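Trenine's free tea mornings are coming back

6 December 2021

Good news for anybody who's been missing the tea mornings at the old Ondik building on the harbor road: they start up again this week, and I got a peek at the new setup yesterday while I was dropping off library books. I'm so happy about this I nearly hugged the coat rack.

If you're new to Trenine, the mornings used to run all winter long (free tea, free coffee, whatever cake showed up) and they stopped when the boiler gave out. The building sat dark through the summer. Then in August the town got a grant of $2,000 from Bateck, the heating supply company out by the rail bridge, and that paid for most of a replacement. The rest came out of the jar at the Shim bakery, which I personally fed with a shameful amount of cinnamon roll change.

The doors open at 10 and close when the pot runs dry, or at noon, whichever comes first. You don't have to sign up. There's parking behind the building, but the lower lot floods when it rains hard, so I'd leave the car up by the post office and walk down. The number 162 bus still stops right across the street, and the crosswalk has finally been repainted!

A couple of things are different this time. The big room upstairs is staying closed until the stair rail gets fixed, so everybody will be on the ground floor, and that means it'll be snug. Masks are asked for when you're up and moving, and the windows on the street side will be cracked open, so bring a sweater. Dogs are okay in the front hall but not past the second door. I asked twice, on behalf of mine, and got the same answer both times.

The book swap shelf is back too, and it could use some help. Right now it's mostly cookbooks and one very long series about submarines. Mysteries go fast, and so do large-print books, so if you have a stack of either sitting in the garage, bring it along. Kids' puzzles are welcome as long as the pieces are all in the box. (I've done the 2 lighthouse puzzles they already have, and the smaller one is missing part of the sky.)

The plan is to keep the mornings going until the end of March and then see how the heating bill looks. There was some talk of adding an evening for people who work days, and I'd love that, but it depends on who can lock up. If you can take a turn, leave your number at the bakery counter and they'll pass it on.

I'll be there for the first one with a lemon loaf, assuming it comes out of the pan in one piece.

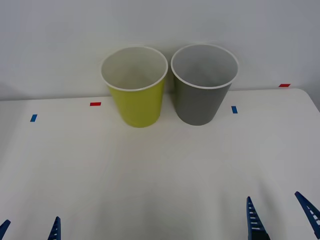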